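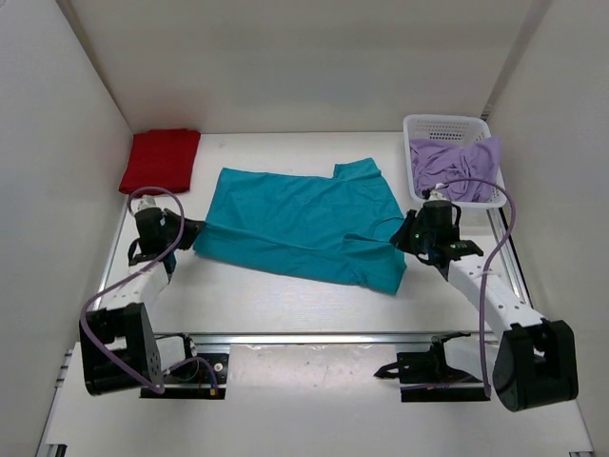
Informe de avance: célula de doblado Petek
Periodo: hasta el 11/02/2018
Para: Dalal Hijazi, Cuvau
De: Salim Magesa, Plundik

La célula funciona en su ubicación definitiva de Cilthorpe desde el cierre del informe anterior. En este periodo el trabajo se ha centrado en el cableado de los brazos, el ajuste de las pinzas y la rutina de mantenimiento.

Cableado. Los cables morados van por fuera de los antebrazos, con un bucle de holgura por encima de la pinza izquierda. En el brazo izquierdo el cable rozaba con la carcasa del codo al recoger el brazo, y hubo que rehacer el recorrido 3 veces. El último lleva 19 turnos sin incidencias. Falta sustituir las bridas provisionales.

Pinzas. Sofia Tsakiris cambió los dedos de las dos pinzas y volvió a poner a cero la apertura. Con los paños finos el agarre es estable. Con los gruesos, la pinza derecha suelta a veces el borde y queda un pliegue abierto junto a los dedos. Se está probando una fuerza de cierre algo mayor.

Superficie de trabajo. Se ha nivelado el tablero blanco y se han reapretado los perfiles metálicos. La cesta de los paños por doblar va al fondo a la derecha; los ya doblados se dejan al fondo a la izquierda. Los puntos de recogida y depósito se han vuelto a grabar con esa disposición.

Mantenimiento. Limpieza de dedos y tablero al empezar cada turno. Revisión de conectores y tornillería cada 300 ciclos, a cargo de Radka Papadopoulos, que anota el resultado en la hoja de la célula. La revisión supone hasta 9 minutos de parada.

Pendiente para marzo: bridas definitivas, un juego de dedos de repuesto (pedido, sin fecha de entrega) y la formación de Despina Mujić para cubrir las ausencias de Radka. No se solicita ampliación de presupuesto.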